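3.2 Sample and procedure

Households in Todberg and Prullwood received the sleep diary by mail in April. Of the 1,716 diaries sent out, 1,623 came back complete enough to score. Shift workers were analyzed separately (n = 240). 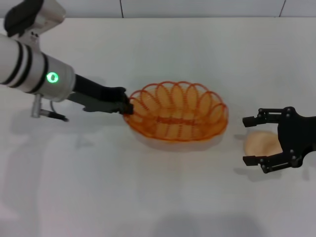
Figure 2

Bedtimes were entered to the nearest quarter hour. Entries for Sunday night were kept apart from the other nights, as in the earlier Prullwood survey. Diaries with fewer than 8 nights filled in were dropped before scoring. Naps are treated in Section 3.3.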